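Box-Folding Challenge (student robotics)

The Box-Folding Challenge, known in its first season as the Flultier Cup, is a student competition in which a two-armed robot has to fold, close and lift a small cardboard carton without tape or glue. It is run by the Ultovix student robotics club and is open to secondary and first-year university teams. The name of the event is somewhat generous. In most recorded runs a good share of the folding is done by a student driving the arms by hand, and the automatic part of the program begins later than the entry form suggests.

Background

The challenge grew out of an elective unit on handling soft and bendable materials. Ilir Radulović, who taught the unit, had argued in the course notes that school robotics leaned too heavily on rigid plastic blocks, and that a carton with a bad crease would teach more in an afternoon than a term of stacking. Whether it has done so is disputed. A former team captain wrote in the club newsletter that the main thing learned was patience.

The first season began in September with a call for entries sent by e-mail from a Posteo account, which is still the only contact address the event has. The original rules ran to one page. The current rules are much longer, mostly through the addition of clauses on what counts as a closed flap.
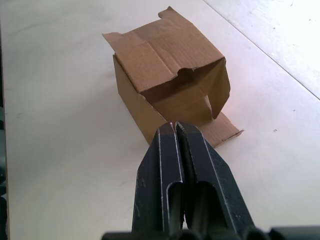 Scoring is out of 1000 points, divided among grasp, fold, closure and lift. Critics of the system have noted that a team can earn 200 points for touching the correct flap with the correct gripper, and that a carton carried across the table half open will often outscore one that has been neatly closed and left where it was. The rule has been reviewed twice and kept both times.

Equipment

Teams work at a shared bench with a pair of arms, each ending in a parallel gripper with two fingers. Bench time is booked in blocks, the longest on Sunday. Cartons are plain corrugated board and are reused until the judges decide otherwise. This is a sore point. A carton that has been through several practice sessions is softer at the folds than a new one, and it behaves differently enough that a program tuned on one may fail on the other. The organizers describe the variation as part of the challenge. Several teams have described it as a shortage of cartons.

Holding a box from both sides is usually taught before any folding. The two grippers have to meet the carton at nearly the same height and press with similar force, or it will turn in the grip.

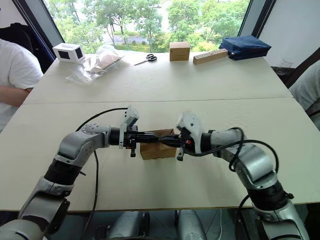
Ultovix Student Robotics Club – Manipulation Team

The Manipulation Team maintains the bench, writes the starter code and supplies the judges. It also enters the competition, an arrangement that the club defends on the grounds that few other people know how the arms work. No complaint about judging has been upheld, though it should be added that complaints are heard by the same team.

Method

Most entries learn from demonstration. A student guides the arms through the task, the motions are recorded, and a model is trained to reproduce them. The team's best-known entry, Omerović, was trained on 728 such recordings. Its write-up claims that the program "understands" the carton. The evidence offered is thinner than the word deserves, and consists mainly of runs made on the same bench, under the same light, with the carton starting in much the same place.

When the starting position was moved by a hand's width, the write-up reports that results "varied", and gives no figure. Later entries have been asked to state how far the carton was moved between trials. Not all of them do.

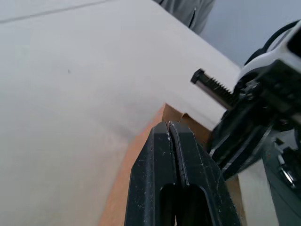 Gripper fingertips at the edge of a white board.

Closing the flaps is widely held to be the hardest stage. A fingertip that comes in slightly low will catch on the board edge, and one that comes in high will crush the flap instead of turning it. Some teams avoid the problem by pushing flaps down with the side of the finger – legal under the present rules, although a proposal to ban it appears every year.

Reception

The challenge has been praised within the club for giving beginners something real to fail at. Outside opinion is harder to find. A review of student events in the region gave it two sentences, one of them about parking.

Claims that the competition prepares students for work in warehouses or packing plants should be treated with some care. The club's own survey drew 262 replies, but it asked whether students felt better prepared, and did not ask what they went on to do.

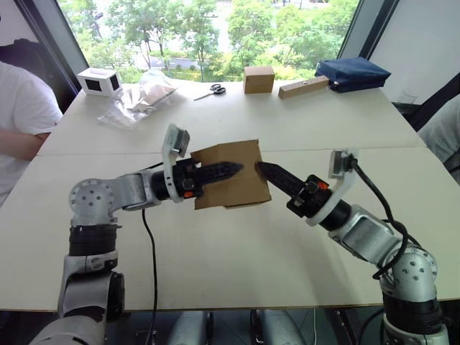

Reading time: 4 minutes

Lifting is the final scored stage. The carton must be raised clear of the table by both arms together and held there until a judge calls time. Since the length of the hold was never fixed in the rules, scores from different seasons cannot fairly be compared, and the table of records on the club's site carries a note to that effect.

See also

Omerović (robot program)
Parallel gripper
Learning from demonstration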